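4. First sharpening with the Woltau 502

Read this section completely before you switch on the machine. It is valid for figure skates and hockey skates. For short track blades please use the Lakeck clamp and its separate leaflet.

4.1 Preparing the skate

1. Remove the soft guard and wipe the blade with a dry cloth, from the heel to the toe.
2. Check both edges with your fingernail. If you feel a deep nick, mark its place on the boot sole with chalk.
3. Check the screws of the blade. A blade which moves in its mounting can not be sharpened evenly.
4. Close the laces inside the boot, so that they can not hang down to the wheel.

Note: New blades from the factory have often a thin layer of oil. The oil must be removed completely, otherwise the wheel will become smooth and lose its cut.
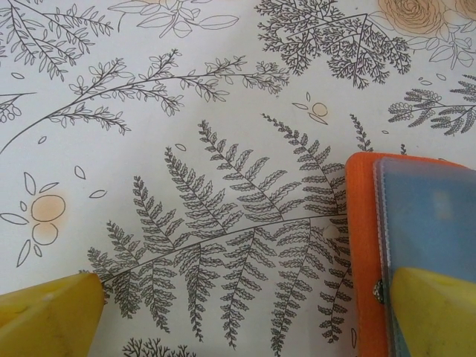 4.2 Placing the skate in the holder

5. Open the two levers of the holder until they stop.
6. Put the blade between the jaws with the boot upside down. The toe is pointing to the left.
7. For figure skates, move the toe pick outside of the left jaw. The pick must never touch the wheel.
8. Close the front lever first, then the rear lever. Both should close with the same force. If one is much harder, open them again and repeat from step 6.
9. Turn the height screw until the center line on the gauge meets the middle of the blade.

Caution: Do not hold the boot by hand during the grinding. Keep your fingers behind the gray shield.

4.3 Choosing the hollow

The dial on the front side has positions from A to F. Position A gives the deepest hollow and the strongest grip. Position F gives the flattest hollow and the longest glide. Beginners and light skaters are usually satisfied with position C. If the skater already has a hollow that he or she likes, ask for it and do not change it shortly before a competition or a test.

10. Set the dial while the wheel is standing still.
11. Dress the wheel with the diamond for one slow pass. Do this again each time you change the position.

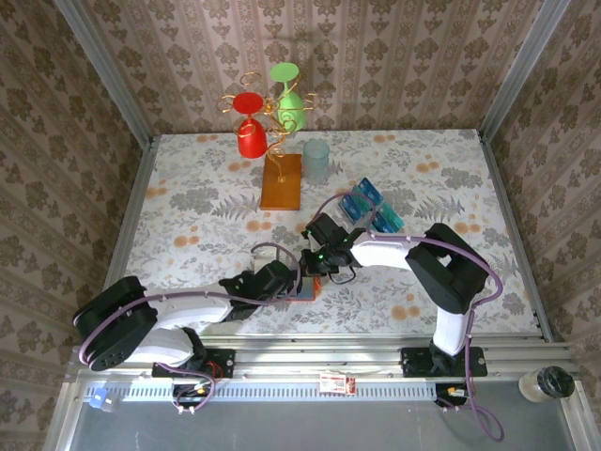
Figure 2. Wire mug stand with red cup.

4.4 Grinding

12. Put on the safety glasses.
13. Switch on the motor and wait until the sound becomes steady.
14. Guide the holder along the wheel in one direction, with light pressure. Do not stop in the middle of the blade.
15. Make 2 passes, switch off, and look at the blade against a lamp. For a blade with nicks, more passes can be necessary.
16. Lay the edge checker on the blade. When it is not level, correct the height screw by a quarter turn and make one more pass.
17. Remove the burr with the fine stone. Use no pressure.

Caution: After 40 minutes of use let the motor cool down. If the red lamp is blinking, pull the plug and see section 7.

4.5 After the work

Empty the dust tray into a metal container. Metal dust and oily cloths should not be kept together. The wheel should be replaced after 300 pairs, or earlier if it has a crack. Use only wheels marked Preneck or Lodhi; other wheels have a different bore and do not sit centered on the shaft.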